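Against the stacked laundry

The stacked washer-dryer is sold on floor area, and on floor area the case is sound. One column takes the footprint of a single machine, and in a flat of the Pronddale type that may decide whether there is a laundry at all. My objection concerns handling.

Two doors, one above the other, put the upper drum near head height for many adults. Small items travel to the back and are retrieved by touch. Long pieces — curtains, table runners, bed throws — come out as a rope and have to be opened at arm's length before they can be folded. Side by side, the machines give you a worktop at hip level, and the cloth can be laid flat on it.

I kept a record for one February in a rented flat with a Bolix column: 127 minutes spent on sorting and folding, almost all of it standing up with nothing to put things on. Plans should therefore show a folding surface within two paces of the doors, and a rail above it for long fabric. Neither is costly. Both are usually left out. 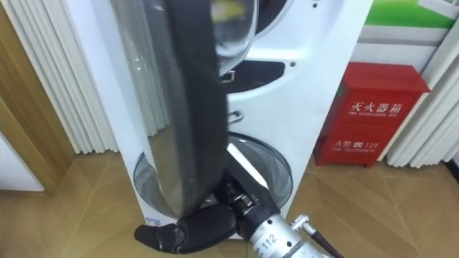 Zullach wrote in to disagree: a hinged shelf on the side wall does the same job as a worktop, and the floor stays free for the basket.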